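# Norar trial, notebook entry, June 2025

Second week with the Norar simulator on its trial licence, and I've finally had a quiet afternoon to write things up properly instead of leaving scraps of paper on everyone's desks (sorry, Enikő).
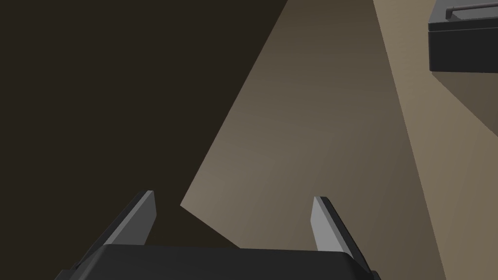

So, where were we. The question from the Plomville meeting was whether we buy the full package, stick with our old Kovács setup for another year, or rent seats as we need them. I said I'd put in some honest hours before giving an opinion, and I have, though I got sidetracked more than once, as you'll see.

Installing it was painless. The licence server was less so, and I lost most of a morning to a port setting that turned out to be written up perfectly well on page 40 of the manual, which I hadn't read. If it greets you with "no seat available", look there first.

What I like best so far is the wrist view. You get a camera riding behind the two fingers, and you can swing the arm about and see what the gripper would see, with proper shadows and all. The black case with the bar handle is the model I've been using as my target, and with the fingers open and the case off in the upper right you get a fair idea of how much sideways travel is left before you could even think about closing on it. In the Kovács software I used to guess at that sort of thing and then go and have a cup of tea while it recalculated.

The surfaces are very plain, mind you. My tan bench top comes out smooth as butter, with no grain or marks on it anywhere. For checking reach I don't mind a bit. For training anything that has to cope with our real benches (you all know the state of them) I'd want some texture in there, and the texture library is an extra module. I've asked Nusten, who sell it here, for a price on the two together.

Ran a batch overnight: 3000 approaches to the handle from random starting poses, default lighting. 2373 finished with both fingers either side of the bar. I haven't sorted the rest yet, but from a quick browse through the log a good many look like wrist limits, and that could easily be my doing, as I'd set the base a touch far back. Will move it in and run the same seed again before anybody quotes that number to anyone!

Enikő Kelemen came by after lunch and had a go without any coaching from me. She had an approach path saved in roughly 56 minutes, including a long detour through the lighting menu, and her main grumble was that undo doesn't cover camera moves. I agree with her, it's maddening. She also found you can pin a view with the spacebar, which I'd missed completely, so thank you for that.

Still to do:

- shift the base and rerun the overnight batch
- try a darker bench and a second light, to see how the fingertips read in deep shadow
- import our own finger models (the drawings are on the shared drive, in the folder with the silly name)
- chase Nusten about the texture module, and ask whether the price holds until October

For now I'm leaning towards renting two seats. I'd be happy to be talked round to buying if the import goes smoothly, so if you've a spare hour, please sit down at the machine by the window and break something. The login's on the card under the keyboard, and my working file is the one ending in "handle_b". Save a copy under your own name before you start moving things.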